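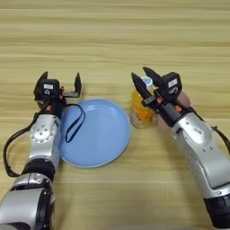
Light-blue plate and yellow cup on a wooden tabletop.

Unit 3: Glaze, Food Contact and the Home Table
Course notes, Ibrahim Akinola

Read these notes before the practical. The terms in the first part come up again in the written test.

A glaze is a thin coat of glass melted onto clay. It is made from silica, which forms the glass, a flux, which brings the melting point down, and alumina, which stiffens the melt so it does not run off the pot. Color comes from metal oxides added in small amounts. Cobalt gives blue. Iron gives anything from straw yellow to near black, depending on how much is used and how the kiln is fired.

Earthenware stays porous after firing. An unglazed earthenware cup will take up water and in time leave a ring on the table. Stoneware is fired hotter and closes up, so the glaze on a stoneware plate is mostly there for looks and for easy washing.

Crazing is a net of fine cracks in the glaze. It happens when the glaze shrinks more than the clay as the piece cools. On a vase it does little harm. On a dinner plate it lets food and water reach the clay, and a crazed plate should be taken out of use.

The opposite fault is shivering, where the glaze is squeezed and flakes off at the rim. Shivered ware is never used for food -- the flakes are sharp.

Batch sheets
We use the Skerard white base for all class work. A full test batch is 2,000 grams dry weight. Small color tests are 100 grams each, so the percentages on the sheet can be read straight off as grams. Write the batch number on the bucket and on the lid. Lids get swapped.

Sieve every batch twice. Wear a mask when weighing dry powder, and wipe the bench with a wet sponge. Do not sweep it.

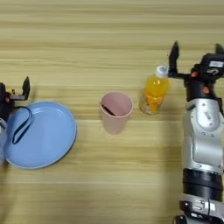 Cleser, 20th December

Changes to the practical
The kiln room at Miah is closed until the new vent is fitted, so the firing moves to the Drallov workshop. Bring your test tiles wrapped in newspaper, with your initials scratched into the back. Pencil burns off in the kiln.

Each student hands in three tiles: one plain base, one with cobalt and one of your own choice. Glaze the front only and leave a bare strip at the bottom edge.

The acid test is done after firing. Put a slice of lemon on the tile, leave it overnight, rinse and dry. If the color under the lemon has changed, the glaze is not stable and should not go on tableware. A tile that passes is not proved safe. Anything for sale still has to go to a lab.

Reading: handbook, page 282 to the end of the chapter. Skip the section on salt firing.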